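3.2. La cama como superficie de depósito

En los dormitorios del conjunto Dokitholm encontramos un uso de la cama que las encuestas de mobiliario no suelen registrar. Durante el día, la cama deja de ser un lugar de descanso y recibe los objetos que en otra vivienda estarían sobre una mesa o en un cajón. De los 222 dormitorios incluidos en el estudio, 47 presentaban esta situación en el momento de la visita. La habitación de la Figura 4 pertenece a este grupo y la tomamos como caso de análisis.

La sábana, de color beige verdoso claro, no estaba tensada y presentaba arrugas. Los objetos se concentran en la mitad derecha, del lado del cabecero gris (Figura 4a). Este reparto coincide con lo observado en la serie de Rumham, donde el cabecero también funcionaba como un límite para las cosas pequeñas.

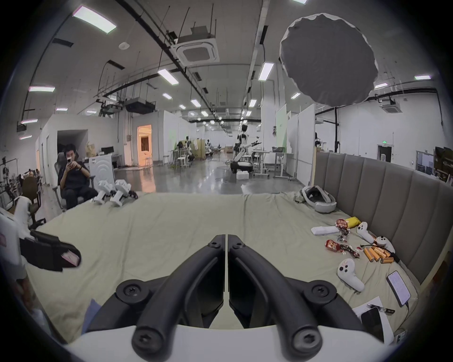 Figura 4a. Objetos depositados sobre la cama, junto al cabecero tapizado.

Distinguimos dos clases de objetos. La primera es la de los aparatos y sus accesorios: el visor de realidad virtual, tres mandos blancos, las pilas cilíndricas de color naranja y un teléfono con el cable conectado. La segunda es la de los restos de consumo, es decir, los paquetes rojos y amarillos de aperitivos y los envoltorios. En la clasificación de Antal estas dos clases ocupan zonas separadas, pero en nuestro caso aparecen mezcladas, y un paquete puede quedar al lado de un mando (Figura 4b). Las pilas, en cambio, forman un grupo propio.

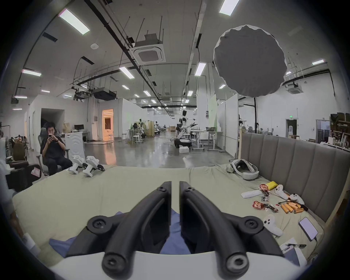
Figura 4b. Proximidad entre aparatos y envases de alimento en la misma cama.

La tela azul arrugada se contabilizó como textil suelto y quedó fuera de ambas clases. El mismo criterio se aplicó en las demás habitaciones. Para el cálculo de la superficie ocupada se utilizó la plantilla Rullow, que no distingue entre objetos apoyados y objetos apilados; esta limitación se discute en el apartado 5.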